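Pushing policy stalls near the board edge, what to change?

Asked by Hala Smadi, student project, 4 replies hidden

Our club project is block pushing with a single rod on the arm. We trained on 1628 demos. Isolated blocks are fine, but when the target is in a cluster the rod hovers and does nothing until the 80 s timeout.

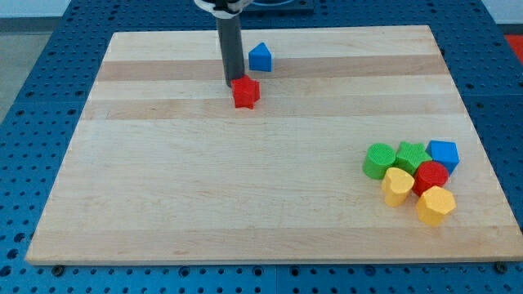

Board layout, red star under the rod, six blocks grouped lower right.

Control rate is 4 Hz. Demo is Thursday.

Answer 1 (accepted)
Check your demos for pauses. Operators stop to think before a cluster and the policy copies the stop. Drop the zero-velocity steps and retrain — we lost 43 demos that way and it was worth it.

Answer 2
4 Hz is low. Try 10.

Answer 3
Same problem here, following.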